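**Firkness hill fort – parking and the upper path**

**stasska_walker**
Planning to do Firkness on a Saturday in January. Is the lower lot still free? I've also read that the upper path is closed past the second gate. I'd be coming from the Emeck side with two kids.

**ridgeline70**
Lot is free. The upper path was open when I went. It's 305 steps from the gate to the wall, and the last part is steep with no rail. 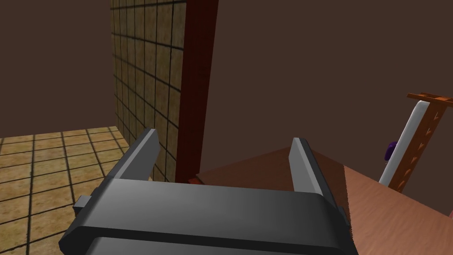 Gripper view, sim render

**ngau_bound**
I wouldn't take kids up the steps in January. They ice over and stay that way until noon. Take the Ngau track instead. It's longer but it comes in behind the water tank and the grade is easy.

**ridgeline70**
The Ngau track is mud all winter. 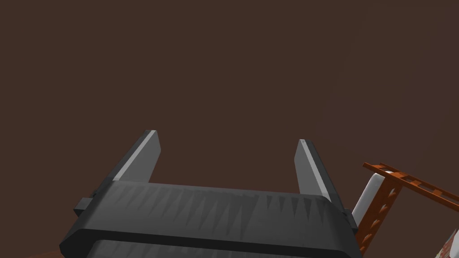 I'd still pick the steps – just start after lunch and bring shoes with some grip. The wall faces south, so the top dries out first.

**oldgate**
The sign at the bottom says 596 meters. That's the height above sea level, not the climb. People see it and turn around. From the lot you gain much less than that.
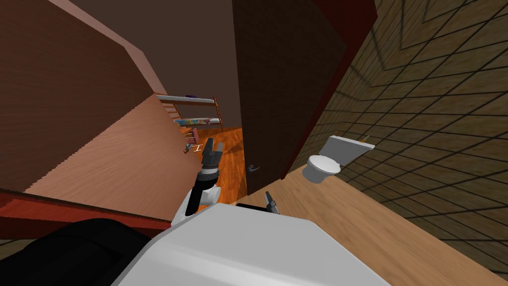 The tank at the top is not drinking water, so carry your own. The stall by the lot only opens in summer.

**ngau_bound**
Mud is better than ice. I slipped on those steps and was off work for nearly 2 weeks.

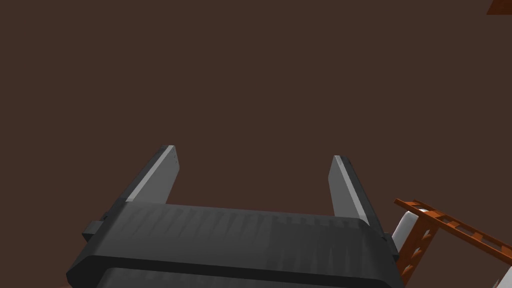
Anyway, both routes meet at the same gate, so you can look at the steps and decide there.

**stasska_walker**
Thanks, all. We'll look at the steps first and go by the track if they're bad. Does the Emeck bus stop at the lot or down in the village?

**oldgate**
Village. Then it's a mile on the road.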